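Hondell workshop tests Stastano arm on old PCs, promises little

NOVEMBER. The shared workshop at Hondell has put 427 hours into Stastano, a home-built robot arm meant to strip scrap computers. We are not calling it a breakthrough. Pulling a plug takes it 60 seconds, and a person with a screwdriver is still quicker. Claims of 2000 machines a year should be ignored.

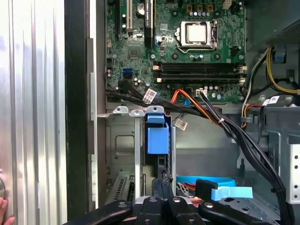
Stastano's gripper over an open desktop case, memory slots empty.

Build notes are free from the workshop.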